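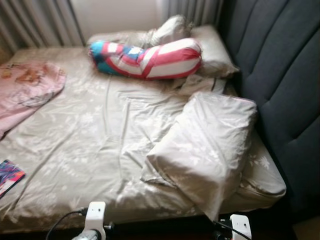

Ondholm Sleep Diaries, README

Self-reported bedtimes from 38 households in Stutstead and Drukville, July only. Treat "minutes to fall asleep" with suspicion. People round to the nearest five, and who watches the clock? 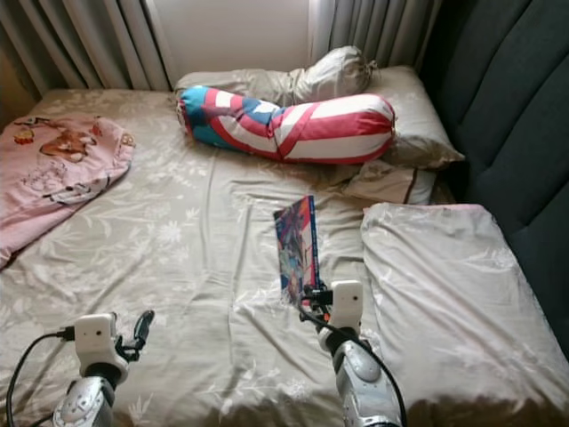

Missing nights are blank. The Savolainen score is included on request, though I doubt it measures much. Two households dropped out and their rows remain.
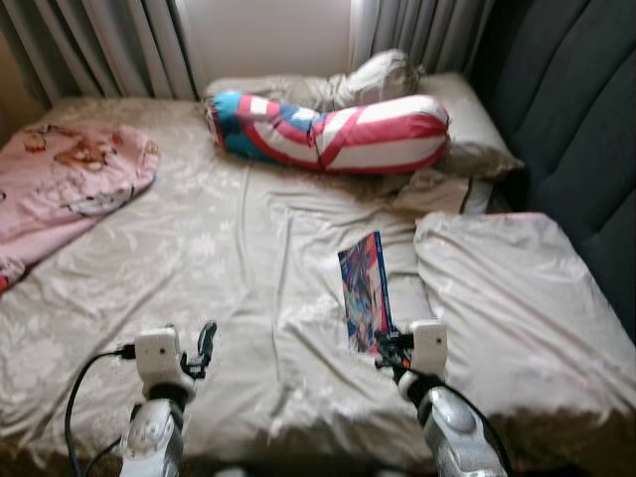 Vol. 2, p. 42

Do not use for medical claims. Last edited August 2026.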